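How to Clear Out a Junk Drawer

By Benedicta Annan
3 min read
465 shares

Start by taking everything out. Don't sort inside the drawer — you will only push things from one corner to another. Tip it all into a big bin or onto an old sheet, then vacuum the crumbs and wipe the drawer with a damp cloth.

Pick up one item at a time and decide on it before you touch the next. Dead pens and keys to old locks go. Batteries go in a separate bag for recycling, with tape over the ends.

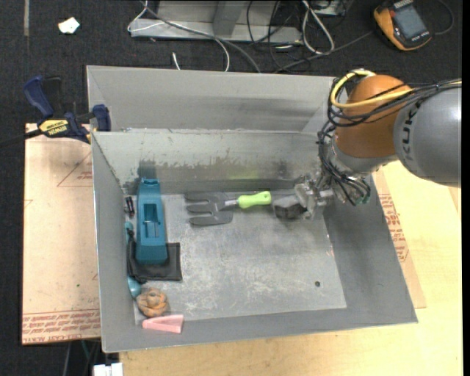
Small things you want to keep need a fixed spot. I use 6 shallow boxes, cut down from tea cartons. Measure the inside of the drawer first and leave a finger's width at the front so it still closes.

Put tape, scissors and a working pen nearest the handle. Spare fuses and picture hooks can sit at the back. I redo mine every September, and it takes less than an hour.

14 comments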